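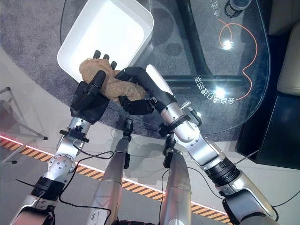 Stories > Makers and Menders > Interviews

Stories Workshops Shop Visit Contact

Mattes Sauerland has been mending teddy bears in Worinville for 17 years, and he still says good morning to every one that comes through the door. "You feel silly the first week," he says, pouring me a second coffee I hadn't asked for but was very glad of, "and then you feel rude if you don't!"

His shop, Skullow, takes in up to 200 soft toys a year, and most of them are bears. Each gets a tray of its own, and there it stays – bear, loose eye, ribbon, whatever came in the parcel – until it goes home again. "My first year I mixed up two noses," he tells me. "The families never noticed, but I did, and I still think about it."

He likes a plain white tray best. Tan fluff shows up on it right away, and so does a dropped stitch of thread. He's fond of squeezing, too. "Pick a bear up with both hands and press the middle. If it crunches, that's old wood wool, and I'll go slowly. If it just sighs, we can give it a bath."

The oldest patient this winter, a bear named Dvorak, needed eight evenings and a new left ear. Its owner is coming to collect it in April, and Mattes has already picked out the ribbon, a green one.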